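I finally replaced my computer in April, and I've been meaning to write about it ever since, mostly because it made me deal with sixteen years of photos. (If you came for the sourdough posts, they'll be back!)

The old machine had a 480 GB drive that was always down to its last sliver of space. Every few weeks I'd delete a couple of videos, feel virtuous, and then fill it right back up with pictures of the lake at Mistlow, which looks the same in every one of them, and I still can't part with a single shot.

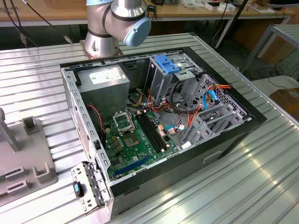 So I made myself a rule: no copying anything over until I'd looked at it. I know, I know. My brother just drags the whole lot across and gets on with his life. But I'd done that twice before, and I had a folder called "old stuff" inside a folder called "old stuff 2," and inside that was a folder called "sort this."

## The half-hour habit

What saved me was a kitchen timer. 30 minutes after supper, tea on the desk, and when it rang I stopped, even if I was in the middle of somebody's wedding. The first night I got through one birthday party and a lot of blurry ducks. By the second week I was flying, and I'd stopped getting weepy over every picture of the dog.

I kept a scrap of paper next to me for names I couldn't place. Ludger Kettler, who used to live across the road from my parents in Ritimthorpe, was a huge help with those. I'd email him a face and he'd write back four paragraphs about who married whom and where the good bakery used to be.
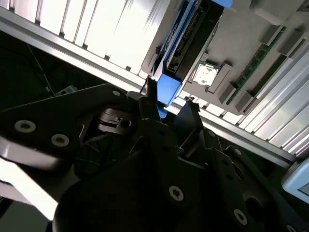

## What I kept

My goal was to end up with 1000 pictures. I missed it by a mile, and I'm fine with that! These are the piles I ended up with:

- **People, with names.** Every one gets a first name and a place in the file name. Tedious, but I can find my aunt now.
- **The house in Hattar.** All of it, even the wallpaper. Especially the wallpaper.
- **Trips.** I went down to a handful from each, apart from Arnano, where I kept the lot and I won't be taking questions.

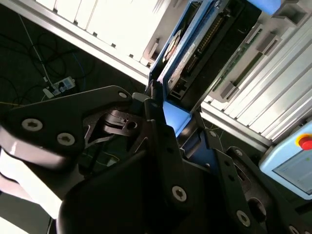
- **Recipes I'd photographed off other people's fridges.** I typed these up and threw the photos out. One of them is a plum cake I'd been trying to remember for years.

The next job is the shoebox of paper prints under the bed. I've borrowed a scanner from the library and it has to go back on Tuesday, so I'd better go find the extension cord.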